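Teaching by hand, teaching by wire
Speaker notes, Hubert Thaler, Domstead evening talks, 2020-11-24

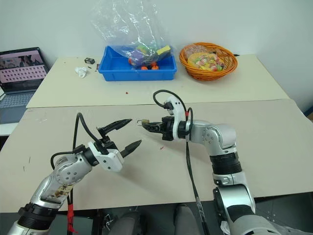 Start with the question I get most: why not just program the thing? Say that I did program arms for years at Plirholm, and I loved it, and every new part meant starting over. Then go to the padlock. Right gripper has it by the tip of the fingers, shackle pointing across at the left gripper, and the left one is wide open. Ask the room how they would write that down in numbers. Give them a few seconds! Then ask how they would show it to a kid.

Two ways of showing. First, by hand: you take hold of the arm and walk it through the job. Great for wiping, pushing, anything with one arm. Trouble starts with two arms, because your own body gets in the way – do the elbow gesture, people always laugh.

Second, by remote control. You move a pair of small handles and the arms copy you. This is the part I'm really excited about, so don't rush it. Your first 11 tries are awful. You squeeze too early, you come in crooked, you forget the other arm exists. Somewhere after that your hands stop thinking about it and it's wonderful.

Slow down here. What a camera on the wrist gets you: a close view of the fingertips, right where the contact happens. Mention that Pitov tried it without wrist views in September and gave up on small metal parts.

How many demos? For our padlock set we kept 400. Sessions last up to 30 minutes, then swap operators. Tired hands teach tired habits, and the robot will copy every one of them, including my pause before closing the gripper. (Tell the Van Dijk story if there's time, skip it if the clock says 21 minutes already.)

Keep the fumbles where the operator recovers. Throw out the ones where they quit. Expect someone to argue with this, and let them, it's a good argument.

Hand out the practice sheet before questions. Anyone who wants a turn on the handles can sign up at the door – tell them twice, the shy ones need the second invitation.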